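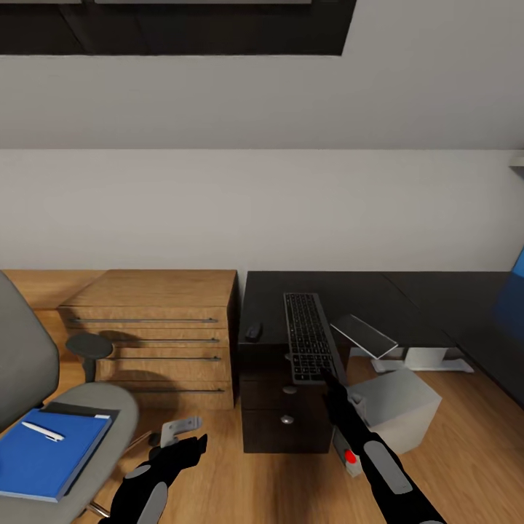 ## What I'm spending on the robot this year

I've put off writing this because the numbers kept moving. They've settled now, more or less, so I'm putting the budget down while I remember how I got to it.

For anyone new, I run a small workshop with Fabian Zaugg. We do office fit-outs and odd bits of automation for firms too small to have anyone in-house. One of them, Trisance, wants a humanoid to do simple desk work in the evenings: pressing keys, moving stationery, putting a notebook back where it belongs. They asked for a price in December and I told them I wouldn't quote for hardware until we'd tried the job in simulation.

So that's where the work is at the moment. The simulated office has a desk with a keyboard and mouse, a drawer cabinet, an office chair, and a notebook and pen left on the seat. The robot has two arms and black hands with proper fingers, and the first job on the list is the keyboard. Reaching for it with one pointed finger is a very ordinary thing to ask for, but it's most of what Trisance wants.

## The simulation side

The software we use is free for a team our size. The machine to run it on wasn't. We already had a decent desktop and I'd hoped to get by with a new graphics card, but the power supply was too small and the case was too short, and by the time I'd priced those up it made more sense to buy a used workstation. Gisler had one that had come back off a lease. It was £1308 with a year's cover, and I paid it.

The furniture models came as a pack from Brosturo for £87. I could have built them myself. Fabian pointed out that I'd said the same about the shelving in the back office, which took me until Easter, so I bought the pack.

There's a cost that never gets on the sheet, and that's my time. I've been doing an hour or two after tea most evenings. I haven't charged for it and I don't plan to, but if you're working out whether you can afford this sort of thing you should put your own hours down somewhere, even if only in pencil.

## The hardware side

I'm not buying a robot this year. I looked at it hard. Jutero will hire one out by the month, with the hands included, and they'll take it back if it breaks in normal use. I've set aside £3000 for the hire and a further £1000 for everything that goes with it, such as delivery, insurance, a spare battery and the mat they insist on for wooden floors.

Things I asked before agreeing to anything, in case they're useful:

- Are the hands part of the price? On two of the quotes I got, they weren't.
- Who pays for a worn finger?
- Can it be delivered up a flight of stairs? Trisance's office is at the top of theirs.
- What does the charger need, and will an ordinary socket do?
- If the start date slips, do we lose the deposit?

Jutero answered all of these the same day. Another firm sent me a brochure.

The stairs question matters more than I expected. Lenuța Matei manages the office at Trisance and she measured the turn on the landing for me. The crate will go round it, but only on its end, and Jutero now want a second person for the delivery. That comes out of the £1000.

## What I've left out on purpose

I haven't budgeted for drawers. The cabinet in the simulation has long bar handles and the desk pedestal has small round knobs, and those are two different gripping problems. Lenuța would like the robot to open both. I've told her that'll be a separate quote, and it'll wait until the keyboard work is signed off.

I've also left out a second robot, which Fabian keeps bringing up. We haven't got room for it or the customers for it.

## Where that leaves us

The workstation and the models are paid for. The hire money is sitting in its own account so I don't spend it on timber. I won't book the robot until the simulated one can do the keyboard task a whole evening through without me stepping in, and I'm not going to guess at when that will be.

Next job is to go through the hire agreement again on Sunday with a cup of tea and mark anything I don't follow. There's a clause on software updates that I've read four times and still don't like. If anyone has hired from Jutero and knows whether they'll change it, leave a comment.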